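Looking after a small gripper arm next to the sink

Tips from the Bredunside workshop page. Updated April 22, 2025.

I keep one arm on the counter by the sink, and it picks soft toys and cloths from a tray. After 225 picks in a row I know well which small jobs keep it working. Most of them need only a damp rag and a little patience.

Switch off before you touch. Stop the program first, then cut the power, and hold the arm with one hand so it doesn't drop on your tray.

Wipe the finger faces. Plush toys leave fluff, and fluff makes the grip weak. I use a cotton cloth with a very small amount of water, never a spray. Let the faces dry completely before you start again.

Look at the cables. Move the arm slowly by hand to the far corner of the tray and watch if any cable becomes tight. It should hang with some slack at the wrist. If you put new tape there, take away the old tape first - two layers become thick and start to slide.

Set the tray the same way every time. Mine stands at an angle, and I put a pencil mark on the counter for two of its corners. Natalie Horrocks moved it once for washing dishes and I lost 40 minutes to find the positions again.

Test with a toy that has a string loop. It is a harder test than a block, and a loop that catches on a finger shows up soon.
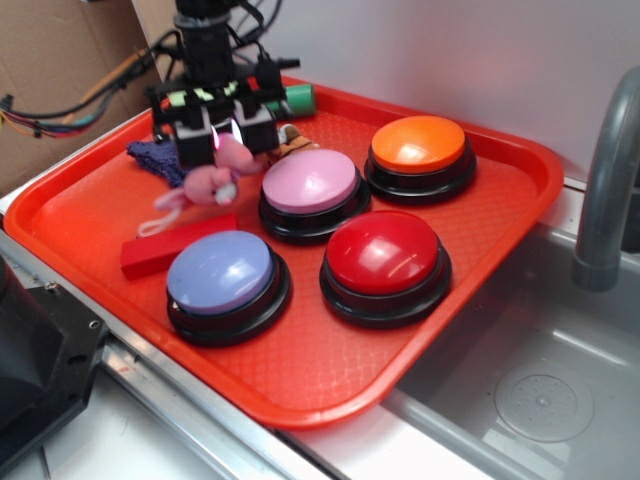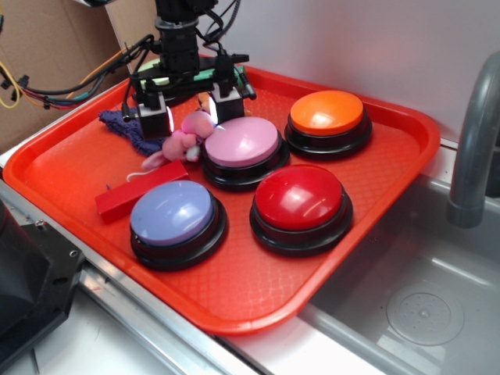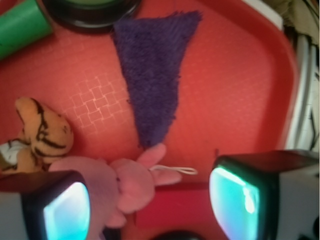 The pink toy with its white string loop, the dark purple cloth and the tray, in all three pictures.

Check the height after every cleaning. Lower the open fingers over a folded cloth and stop when they almost touch it. If one finger is lower than the other, loosen the mount, level it and tighten again, a little on each screw in turn.

Do not run the tap while the arm is on. Jade Hollis asked me if a plastic cover would be enough. For my part I would not trust it - I close the tap and dry the ledge first.

Write down what you changed. My notebook is from September and it has saved me many evenings. For the screws I use a plain Skikon hex key set, and it lives in the drawer under the arm.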